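工单 3688：Halero 前向雷达间歇性离线，自动紧急制动不可用

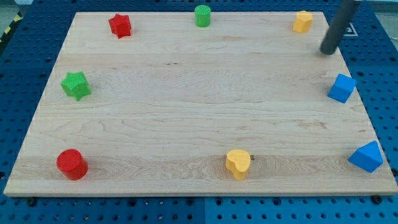 本页最后修改：8月，16:42（修改人：Berkay Yüksel）

状态：已解决，观察中
优先级：高
车型：Grondmont，右舵版
提交人：Gun-woo Yeon，Dakdale 服务站
处理人：Berkay Yüksel，底盘与驾驶辅助组

故障现象
车辆在高速路段行驶中，仪表提示“前方碰撞预警暂不可用”，自动紧急制动指示灯同时点亮。提示持续时间不定，熄火重启后通常消失。车主反映在颠簸路面和雨天更容易出现。车道保持功能正常，定速巡航降级为普通定速，无跟车功能。

初始信息
雷达软件为出厂版本，未做过升级。前保险杠有过一次补漆记录，未更换。蓄电池静态电压正常。诊断仪读取结果：雷达控制单元通信丢失（历史），网关报文超时（历史），制动控制单元功能受限（历史）。三个代码的冻结帧时间戳一致，制动控制单元的代码判断为连带触发。

处理记录

09:10 Gun-woo Yeon
清除故障码后路试，未复现。雷达表面清洁，支架无变形。请求更换雷达总成。

09:35 Berkay Yüksel
暂不批准更换。历史代码只有通信丢失，没有内部硬件类代码，先查供电、搭铁和总线。请测量雷达插头端的供电电压，以及总线终端电阻。测电阻前断开蓄电池负极，等待 5 分钟再测。

10:20 Gun-woo Yeon
供电正常，与蓄电池电压一致。终端电阻在规范范围内。晃动线束时万用表读数无变化。

10:28 Berkay Yüksel
万用表刷新率不够，瞬断看不到。请用示波器同时接供电和搭铁两路，发动机转速保持 3000 转，晃动从前保险杠横梁到左前轮罩这一段线束。

11:50 Gun-woo Yeon
已复现。供电侧稳定，搭铁侧出现短时抬升，抬升同时诊断仪上雷达在线状态变为离线，约一秒后恢复。波形文件已上传。重复操作 5 次，每次都能触发。

12:05 Berkay Yüksel
波形已看，确认是搭铁回路接触电阻过大。搭铁点在左前纵梁内侧，与左侧大灯共用。请拆下检查端子和接触面，拆前记录螺栓力矩状态。

13:40 Gun-woo Yeon
螺栓未松脱，但端子下面有漆层，接触面有白色氧化物。推断补漆时该位置未遮蔽。已打磨至裸金属，更换端子和螺栓，按维修手册力矩拧紧，外部涂防腐蜡。复测波形，搭铁侧平直，晃动线束无抬升。

14:15 Berkay Yüksel
好。重新上电后请做雷达标定，动态和静态都要做。静态标定前确认胎压、车身高度，车内不放重物，标定板与车辆中心线对齐。软件一并升级到当前版本，升级期间外接稳压电源。

16:30 Gun-woo Yeon
软件升级完成。第一次静态标定失败，提示水平角超限，重新对中标定板后通过。动态标定一次通过。路试包含高速和颠簸路段，无提示，无新增故障码，跟车巡航恢复。

根本原因
雷达搭铁点接触面被漆层和氧化物隔开，振动时接触电阻升高，控制单元欠压复位。雷达总成无故障，未更换。

备注
1. 同类投诉请先查搭铁点，再申请雷达总成。申请单中须附示波器波形，只附故障码的一律退回。
2. 有前部钣喷记录的车辆，交车前检查左前纵梁搭铁点。
3. 雨天偶发的情况若在处理搭铁后仍存在，另开工单，不要在本单下追加。
4. 旧端子已寄往 So 零件分析室，结果回来后补录在本页。

待办
车主使用一个月后由 Dakdale 服务站电话回访，读取一次历史故障码。无记录则关闭本工单。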